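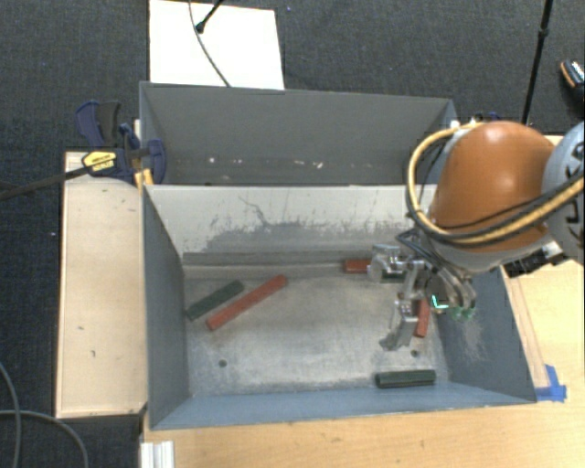

Tindora, 20 May 2019

Ticket 546
Subject: Gray marks on block pieces from front bin
Opened by: Marlene Eichhorn
Assigned to: Ludger Mühlbauer
Product: Kuhlmann open-top bin, gray, metal
Priority: normal
Status: closed

Marlene Eichhorn, 08:40
The red blocks from the front bin are picking up gray smears. It mostly shows on the flat sides and comes off on your fingers. The green ones may have it too but they are so dark it is hard to tell. The floor of the bin is scuffed and has darker patches, and the lower part of the back wall has a big dark gray area where it is still pale near the top. Is the coating coming off? We have had these bins for 22 months.

Ludger Mühlbauer, 09:05
Please wipe one red block with a dry white cloth, then wipe the same block with a damp one, and tell me what each cloth looks like. Do the same on the bin floor and on the dark part of the back wall. Use a clean cloth for each. Also let me know what you have been cleaning the bin with.

Marlene Eichhorn, 09:50
Dry cloth on block: light gray.
Damp cloth on block: darker gray, block clean afterward.
Dry cloth on bin floor: gray.
Damp cloth on bin floor: nearly black.
Dry cloth on back wall: almost nothing.
Damp cloth on back wall: a little gray.
We clean with the Flivell spray from the supply shelf. I don't know how often it gets done. Dzintra did it last.

Ludger Mühlbauer, 10:10
So most of it is coming from the floor. The dark area on the back wall is wear and I don't expect it to wipe off. Dzintra, do you rinse after the spray?

Dzintra Zariņš, 10:35
No. I spray, wipe with a paper towel and put the blocks back. The label says no rinse needed.

Ludger Mühlbauer, 10:50
The label is for painted surfaces. On bare brushed metal the spray leaves a film, and the film holds whatever the blocks rub off the floor. Please do the following on the front bin:

1. Take all the blocks out and put them on a towel.
2. Wash the floor and walls with warm water and dish soap, using a soft cloth. No scouring pad.
3. Go along the ledge at the rear of the floor and into the corners with an old toothbrush.
4. Clean around the two small holes in the floor with a cotton swab. Don't push anything into them.
5. Rinse twice and dry right away.
6. Wash the blocks separately. The green one with ridged edges needs the brush.

Marlene Eichhorn, 12:20
Done. First bucket of water was very dark. Repeated the dry cloth on the floor and it came up clean. Damp cloth still has a trace of gray. The scratches are all still there, including the thin branching one on the back wall and the pale cluster on the right wall. Can I do anything about those?

Ludger Mühlbauer, 12:45
Run a fingernail across them. If it doesn't catch, leave them alone. If it does, let me know and I will ask Kuhlmann about a liner.

Marlene Eichhorn, 13:10
Doesn't catch on the back wall. Catches slightly in one spot on the right wall.

Lumturie Golob, 13:30
Parts desk here. A floor liner is available for this bin but it doesn't cover the walls, so it won't help with that spot. Liner price is 66 euros if you want one anyway. Delivery in November, they are out of stock.

Marlene Eichhorn, 13:40
No liner then. I smoothed the spot with fine abrasive paper and wiped it down. Nail no longer catches.

Dzintra Zariņš, 15:55
Blocks have been back in since lunch. Checked the long red one, no smears. The bin behind has had the same spray, so I will wash that one tomorrow the same way.

Ludger Mühlbauer, 16:05
Good. Use soap and water on both bins from now on and keep the Flivell for the painted shelves. Closing. Reopen under the same number if the marks come back.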